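Notes for Friday talk, Duvar hall, 20 mins plus questions
"Folding the awkward stuff"

Start straight in. Don't do the thank yous first, do them at the end.

Ask for hands up: who has a chair with clothes on it. Wait for the laugh. Mine is by the window.

Point one. Shirts and towels are easy, there's a million guides for those. Tonight is hoods, fleeces, thick knits. Anything that sits in a heap and won't hold a crease. That's what people bring to the Rustadia swap table and that's what ends up on the floor by four o'clock.

Numbers, quickly. 1446 garments through the swap since we started in March. Some 200 of those were fleeces or hoodies. Took far more than their share of the shelf. Say this slowly, last time I gabbled it.

Point two. Find the top before you do anything else. Black on black is the worst, you can't see a seam. Go by feel. Pinch a fold, lift a little, let the rest hang and the weight shows you which way it wants to go. If it's a hood the peak is your handle. DON'T shake it out over the table, fluff everywhere, and somebody's tea.
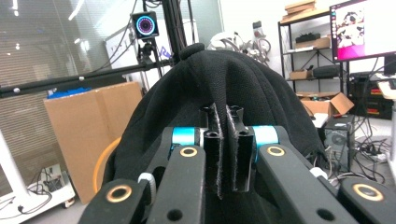 Then lay it face down. Sleeves in first, straight across the back, not at an angle. Hood folded down flat onto the shoulders. Smooth with the flat of your hand from the middle outwards. People press too hard here, it only springs back. Light hand, leave it a second, then fold.

Thirds up from the hem. Last third tucks into the hood if there is one. Makes a parcel, stays put in a drawer or a bag. Do this bit live, bring the green one, not the one with the broken zip.

(If running late skip to storage)

Point three, zips. Do them up all the way before folding. Half-done zip catches on the next thing in the pile and you've pulled a thread in someones good jumper. Mention the Dumitrescu cardigan? Only if the room's warm. It's a long story.

Point four, storage. Stand the parcels on end like books. Don't stack more than 4 flat, bottom one comes out with a ridge across the front. We use the Drander crates at the swap, the shallow ones. Any shallow box does. Shoe box for kids' sizes.

No hangers for heavy knits. Shoulders go pointy. Someone always argues about this. Padded hanger is ok for a short while, move on.

Lint. Keep dark things away from pale towels, in the wash and in the drawer. Sticky roller before folding, after is no use, you've shut the fluff inside. Turn fleece inside out to wash it, cool, no softener. Air it flat over a rack.

Likely questions:
- rolling v folding? Roll for a suitcase, fold for a drawer
- wet coats? Not tonight
- bobbles? Fabric comb, go gently, try it on the inside of a cuff first

Handouts by the door, 1000 printed which is far too many, tell them to take a few for neighbours.

Thank yous. Duvar for the room and teh urn. Rustadia lot for the tables. Next swap is same place, doors at ten, bring bags.

Put chairs back!!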